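Filed under: Residents' Association / Minutes

Brarotby Residents' Association
Minutes of the meeting held 5 January 2019

Chair: Bohumila Štěpánek

1. Minutes of the last meeting
Approved with one change. The line saying members "welcomed" the parking plan was struck. Several of those present did not recall welcoming it.

2. Parking permits
The chair went over the letter from Danko, the firm hired to run the permit trial on Marby Street. Danko says the trial has been a success. It does not say what would have counted as a failure. The letter claims 107 permits are in use. A member from the north end asked how that squares with the 49 marked spaces and got no answer, as Danko had again sent no one. The chair will write and ask for the figures by street, which were also asked for in the fall.

It was pointed out that the fee was sold to us as covering costs only. It has now gone from 40 dollars to something the letter calls "to be reviewed." Members took this to mean up.

A motion to support a second year of the trial failed for lack of a second.

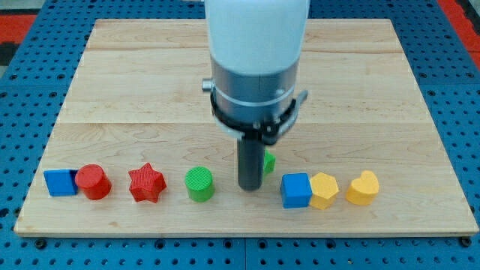

Colorful shape blocks in a row on a light wooden board.

3. Burno Lane drainage
The corner still floods. The city's position is that the drain was cleared. Two members who live on the corner doubt it and want to know the date and who did the work. One said the grate has had the same branch stuck in it since before the holidays. The chair has a reference number for the complaint but no reply to it. Agreed to send the complaint again with photos of the water.

4. Newsletter
Cost of printing discussed. The last issue ran to 200 copies and a good stack of them is still in the chair's hallway. The suggestion that people would read it if it came in color was not taken up. Next issue to be shorter. Items to the chair before the end of January.

5. Other business
A member reported that the bus shelter on Marby Street is to be replaced "shortly." The same was reported last year. Noted.

A request to move the meetings to a later hour was put off again. Those who asked for the change were not present.

6. Next meeting
To be set once the hall confirms. The chair asked that agenda items be sent in writing this time and not brought up at the door.

Meeting closed.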